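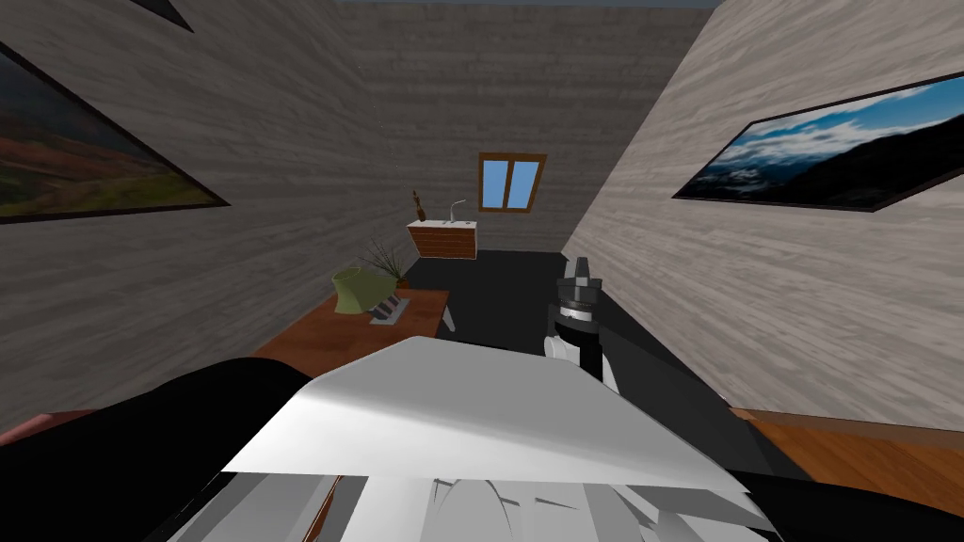 Trakero Publishes First Household Chore Results From Simulated Rooms

Robot software finishes simple tidying jobs more often than not, but the company says home use is still years off

CLAMANCE, March – Trakero, a developer of control software for two-armed robots, today released results from 539 trial runs of everyday household chores. All of the runs took place in computer-simulated rooms furnished with items such as tables, drawers, vases and framed pictures.

The software was given 15 chores, among them clearing a tabletop, closing a drawer and picking things up off the floor. Each run had a limit of 90 seconds. Five of the chores were completed in most attempts. The other ten were not, and Trakero does not plan to offer them to customers in their present form.

Flat objects and objects close to a wall gave the most trouble. The software often chose a grip that would have worked in open space and had to back away and try again. 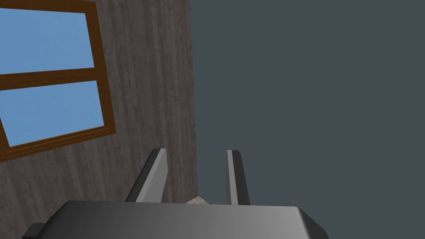 PRODUCT NEWS

The results will be used in Gulico, Trakero's planning tool for shops and small warehouses. Shelf restocking and bin sorting are closer to daily use than housework, the company said, as the layout of a shop changes less from one day to the next than the layout of a living room.

Trakero has not set a date for a household version. Trials on physical robots will begin later this year with its hardware partner, Huỳnh, and will cover only the five chores that did well in simulation.
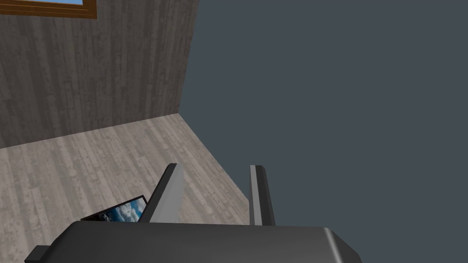

Simulated room with the gripper open. Credit: Trakero

The full table of results, including failed runs, is available from the Trakero press office on request.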